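Prokcombe Kitchen Set: Mugs, Sink and Counter

README, July revision

Prokcombe is a picture set about one small kitchen and the everyday things kept in it. It covers the counter, the sink, the cabinets and the tableware, with a short text file for each picture. It was put together by Märta Vik and Souad Ait Ali for people who need pictures of a kitchen in use, with things left on the counter and drawers left out.

This is the first release that includes the mug pictures. Earlier copies only had the cabinets and the sink.

What is in the set

The set has 863 pictures in 6 folders:

counter
sink
cabinets
drawers
mugs
floor

Each picture sits in one folder only. If a picture could go in more than one, it goes where its main object belongs. A mug held over the counter goes in mugs, even when the sink takes up a good part of the picture. This was decided late, so a few older pictures in counter should probably be moved.

The room

The kitchen is a white unit along a wall, with a white countertop and a stainless steel double sink. The backsplash is white marble with faint grey veining, and a power strip is mounted on it behind the sink. The counter continues into a desk extension, so desk things and kitchen things turn up in the same pictures. A laptop on the desk is labeled "desk item" and does not count as kitchenware.

The dish rack stands inside the sink. In the mug pictures taken at the counter, look for the round pink plate on the rack. It is labeled "plate, tilted". 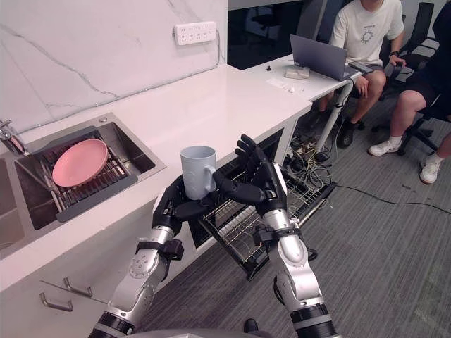

Labels

Labels are plain words, lower case, in English. We used everyday names and kept brand names out. The full list is in labels.txt. The ones people ask about most:

mug: any cup with a handle. Color is a separate field.
dish rack: the rack itself, with or without dishes on it.
drawer, out: a drawer or wire rack pulled out from the cabinet by any amount.
drawer, in: closed all the way.
handle: used for both cabinet handles and mug handles. The parent field tells you which.
small item: anything on the desk or counter that could not be named with confidence.

Please do not turn "small item" into something more exact unless you have looked at the full-size file. We had to undo a batch of guesses before this release.

Mug pictures

The mugs folder has 300 pictures. Each one has these fields:

color
upright (yes or no)
handle side (left, right, toward, away, hidden)
decoration (none, faint, clear)
background (counter, floor, mixed)

Color was the hardest field to fill in. Pale ceramic looks white under one light and light grey under another, and the two of us did not always agree. The color field gives what a person would say from that one picture. It should not be used to tell one mug from another. If you only need "pale mug", join white and light grey.

Handle side is given as it looks in the picture. When the mug is upright and the handle points right, write right, even if the mug leans a little.

Decoration is for patterns on the body of the mug, printed or raised. Faint raised patterns are easy to miss at small sizes, so check those at full size.

Background is "floor" when most of what is behind and around the mug is carpet. The carpet is gray with fine lines, and some of these pictures also have tape marks on it. Tape has its own label. Cables on the floor are labeled "cable" and have no color field.

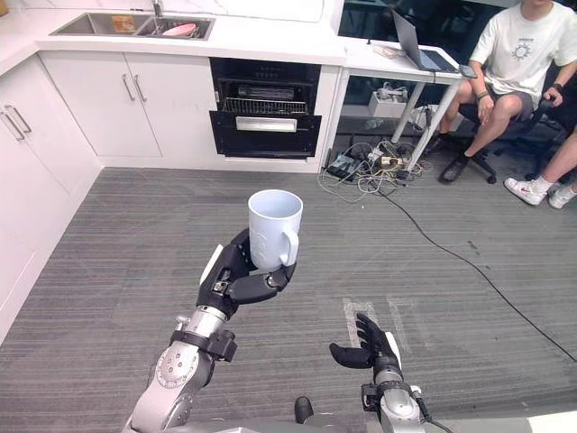
From the mugs folder. color: white; upright: yes; handle side: right; decoration: faint.

Text files

Every picture has a text file with the same name. The first line is the folder, the second is the main object, and the rest are the other labels, one per line. Blank fields are left blank. Do not fill them with "none", which has its own meaning in the decoration field.

Known problems

3 text files in drawers list the same label twice.
The sink folder uses both "basin" and "sink" for a single bowl. Treat them as the same.
People sitting at the desk are labeled "person" and nothing more. No names are recorded.

Use and contact

The set may be used for teaching and research. Please keep this README with any copy you pass on. If you change the labels, rename labels.txt so the two lists do not get mixed up.

Corrections go to Souad Ait Ali. Send the file name, the field and what you think it should say. Questions about the folders go to Märta Vik.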